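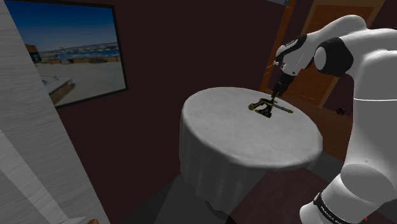
Skurner Ballot Box, Large

If your local is running its own officer election or contract vote this year, take a good look at the Skurner. We've carried union supplies at Studstead for a long time, and this is the box our own members ask to borrow!

It ships flat and folds up in a couple of minutes, no tools needed. The slot takes a ballot folded once or twice, and the lid has two seal points, one for each side's observer. When the polls close, both seals get cut in front of everybody and the count can start.

What's in the carton

One box with lid
26 numbered seals
One pad of seal log sheets
A card with setup steps in English and Spanish

Capacity

The large holds 643 half-sheet ballots, folded once. The small holds 352, and plenty of shops with two shifts buy a pair of those so each shift gets its own box. Mail ballots in double envelopes take up a lot more room, so go up a size for those.

From stewards who use it

"We voted in the break room from 5 a.m. on and the line kept moving. The log sheets alone saved us an argument." - Duangjai Boonchu

"Good box. I'd like a brighter color for the seals, but the numbers are easy to read." - Kam-wah Chang

Ordering

Item 169, in gray or blue. Extra seals come in the same numbered runs, so tell us the last number you used and we'll start you on the next one. Locals can pay by check or purchase order. For rush orders before a July vote, call and ask for Teodor - he packs them himself and loves a deadline.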